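Drying socks on a clip hanger

Updated Apr 7, 2022

Quick one, I'm meant to be packing for Prerby.

Shake each sock out first. Pull the toe straight, smooth the ribbed cuff. Then one peg per sock, clipped at the cuff so any mark stays under your trouser leg. Keep pairs next to each other - saves sorting later. 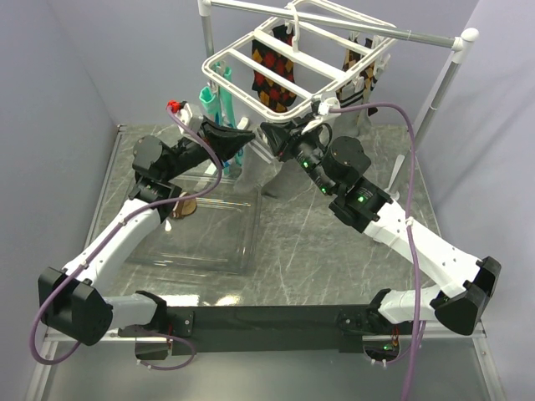 Thick ones on the outside, thin ones wherever. Balance the sides as you go or the whole thing tips and evrything slides into a heap. Don't fold a sock over to fit more on. Takes ages to dry.

To take them down: squeeze the peg, don't tug. Tugging stretches the cuff and snaps the little links. Lost 6 pegs that way in August.

Indoors, window open a crack, not right over the radiator. Mine take around 10 hours, wool longer. Plastic hangers go brittle if you leave them out in the sun so bring it in after.

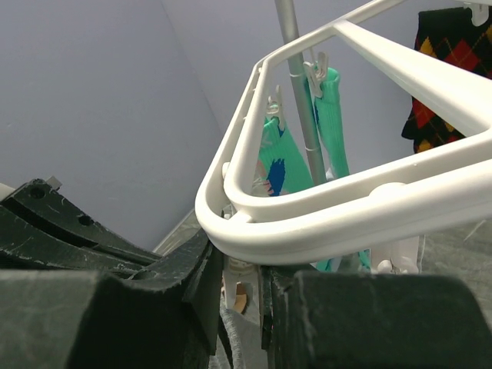
Berge wrote in to say cuff up is wrong, toes up dries faster and she's done it that way for years. Fine, try both. Still cuff up for me, the elastic seems to last.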